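Made to Be Mended: The Second Life of Denim

Across the Villalba region, a growing number of households are choosing to repair their clothing before they replace it.
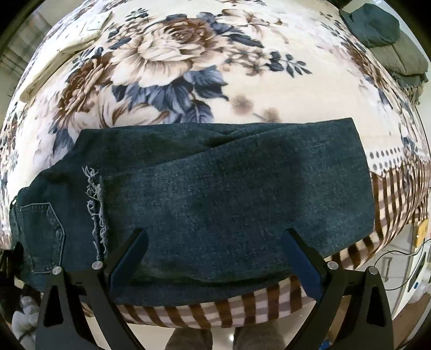 A town built on cloth

Fundcombe has worked with cotton for 113 years. Its last weaving shed closed long ago, yet the skills of the trade were never entirely lost. They passed into kitchens and church halls, and in recent years they have returned to the main street through the Redach Mending School.

The school offers evening instruction in hand and machine repair. In its first year it enrolled 108 students, many of whom had never threaded a needle. Jeans are the garment most often brought to class – worn at the knee, thin at the seat, or torn at the corner of a pocket.

"Denim is a forgiving cloth," says Shirin Sharifi, the school's director. "A beginner can make an uneven stitch and the repair will still hold. We ask students to start with a garment they would be sorry to lose."

Method and materials

Students are taught to wash a garment before any work begins and to place the patch on the inside, extending it well past the damaged area. Rows of running stitch are then laid across the weak threads. The school advises against pulling the thread tight, a common fault that leaves the cloth puckered.

Much of the thread comes from Isard, a small dye works on the river that supplies 2 weights of cotton in shades of indigo.

A wider program

The school will extend its courses to neighboring towns in March. Instruction will remain free to residents under the age of eighteen, and a lending collection of sewing machines is being prepared for those who wish to practice at home.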